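Bostora Work Table Review: Six Months In

Posted 4 July 2022

We bought the Bostora in January to replace a pair of folding tables that had started to sag. It has been in daily use since then, mostly as a shared work surface and sometimes as a place to eat lunch. I paid full price for it and have no connection with the company.

The table cost $400 with delivery. The same size from Sturmont was $301 at the time, and I looked hard at that one before ordering. The Sturmont has a thinner top and you have to add the crossbar separately, so the real gap between the two was smaller than it looked.

Assembly

It came in two flat boxes, both heavy. The legs were in one and the top in the other, with the hardware taped inside the lid of the leg box. There are 13 bolts in the bag and the instructions call for 12, so keep the spare. The drawings are clear enough, except on page 9, where the left and right legs are shown from opposite sides and it is easy to put one on backward. I did, and had to take it off again.

The supplied hex key works but is short. Use your own if you have one. Leave every bolt loose until the table is standing on its feet, then tighten them. With a second person to help flip it over, the job took under an hour.

Stability

Our floor is old wood planks and far from level. The feet on the Bostora screw in and out, and once I had them set the wobble was gone. I have had to adjust one foot again since then, after we moved the table a few feet over. If you lean on a corner and push sideways there is a little give. Typing and writing don't bother it.
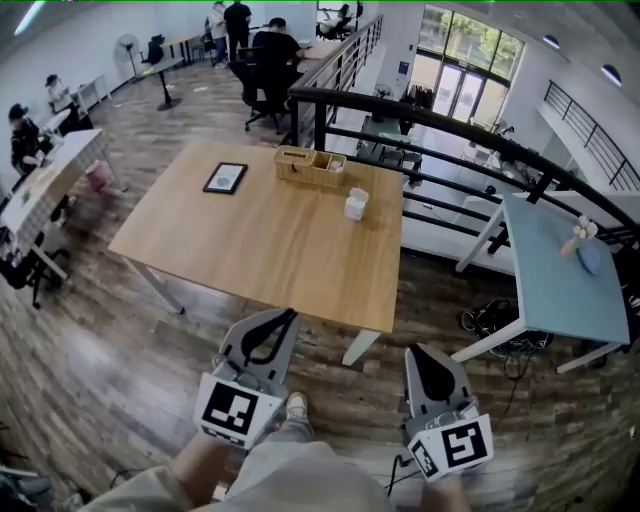
The Bostora upstairs in our office, light oak color with gray legs.

The top

The finish is matte and does not show fingerprints. Coffee wipes off if you get to it the same day. I left a damp mug on it over a weekend and got a pale ring that faded after a week or so but did not go away completely. Use a coaster. There are a few fine scratches near one end from a stapler being dragged across, and you have to catch the light to see them.

The edges are square. After a long day I notice the front edge on my forearms, and a slight rounding there would have helped. The Hakim table we have downstairs does this better, though it has a darker top and I don't like it as much otherwise.

Things I would change

There is no cable hole and no tray underneath. I ended up buying a Plalis clip-on tray, which fits but hangs low enough to touch your knees if you are tall. The feet have hard plastic caps that squeak on wood, so I put felt under them.

Would I buy it again? Yes, at this price. If it went up much I would get the Sturmont and the crossbar and put up with the thinner top.

Rating: 4 out of 5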